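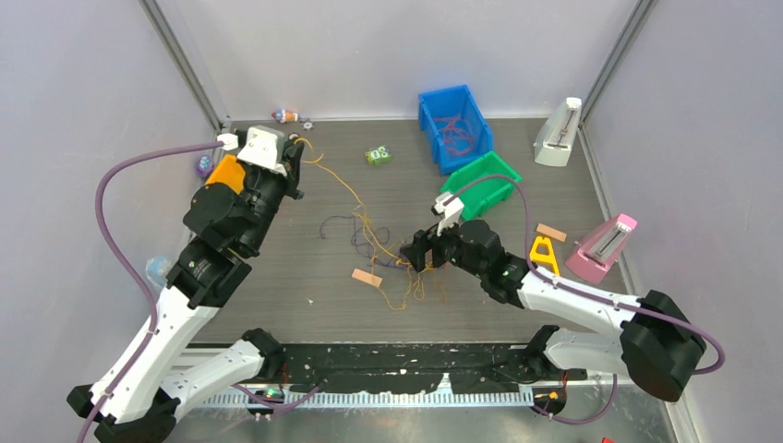
Nokeck 2: the bit of software between your arms and a right old tangle

Tools > Planning > Nokeck 2

I've been using Nokeck on my own two-arm bench at Teltcombe since August, and I ended up writing this page for it too, so forgive the enthusiasm!

It's a grasp planner for messy floors. You give it one fixed camera and two arms, and it works out which arm should go in and where the jaws should close. Cords are what it was built for (yellow, orange, purple, all looped over each other) and it copes with odd bits lying among them, like a sticking plaster or a small toy. Bins go in as keep-out shapes, so the wrist plans its way round them.

What's new in version 2:

- Arm cables are part of the model now. If you've got a big loop coming off the gripper end, draw it in once and the planner gives it room.
- Either arm can be parked while the other works — my most-used button by miles.
- Cord tracing is by Svend Vigfúsdóttir, who tested it on 2,342 saved views. Thin cords on a dark floor are still the weak spot, so turn your lights up.

A single-bench licence is £800 and includes 19 months of updates. Yolanda Castellanos looks after orders and will sort you a trial key if you ask. The Issahaku driver pack is sold separately.

Shares: 19 | Comments: 2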